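How I Clean Tile Grout (Without Wrecking My Knees)

Posted January 16, 2021

I put this off for so long, you guys. Every time I mopped I told myself the floor was clean, and then the light would hit it in the afternoon and I'd start noticing the lines again. So I finally worked out a routine I can live with, and a few of you asked me to write it up. 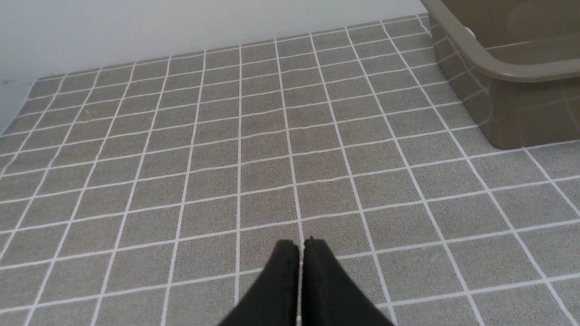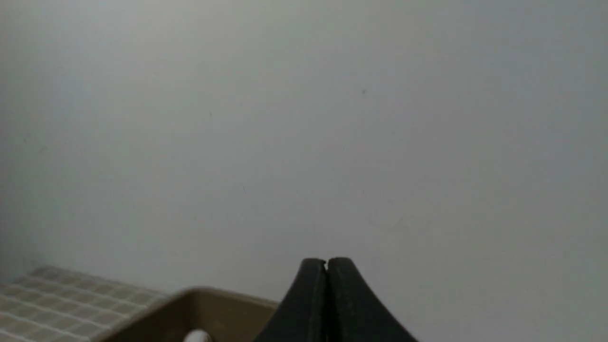
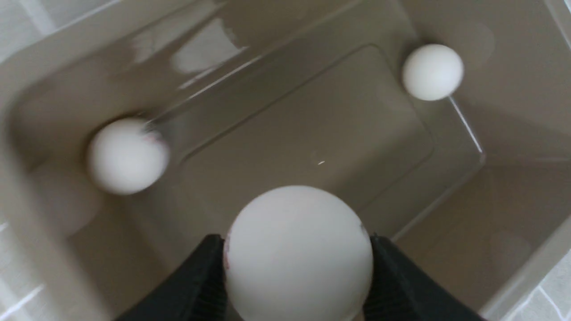 OK, so grout! It's basically a hard sponge, and most of us have never sealed ours. That means every mop bucket you've ever pushed across it has left a little something behind. The lines I look at most are bright white ones running between small grayish-beige speckled tiles, and with that combination you really can't hide a thing, so go easy on the coffee. If your grout is tan or gray, you can be a lot lazier than me and I'm jealous.

What you need: baking soda, dish soap, warm water, a stiff nylon brush (not wire, it scratches), two old towels and something soft to kneel on. I use a Killon garden pad left over from last May when I swore I was going to grow beans.

Step 1. Sweep, then vacuum, then sweep the corners again. Wet crumbs turn to paste and you will be picking them out with a toothpick.

Step 2. Mix the baking soda with enough water to make it look like cake frosting, plus a squirt of dish soap. Make a small bowl at a time, as it dries out fast.

Step 3. Spread it along the lines with your finger or an old spoon. Do a patch you can reach without moving, and let it sit while you put on some music.

Step 4. Scrub along the line, back and forth, with short strokes. My neighbor Mal-soon Ra does little circles and swears by it, but I tried that and mostly cleaned the tile.

Step 5. Wipe with a wet towel, rinse it, wipe again. Then dry with the second towel. If you see a chalky film the next morning, you didn't rinse enough (I never do the first time).

Please skip the vinegar if your tile is natural stone, it can etch the surface. And never mix bleach with anything else in your cabinet!

Once the grout has dried all the way, brush on a sealer. Follow the drying time on the bottle and keep the dog out. I'm still deciding between two brands, so if you have a favorite, leave it in the comments.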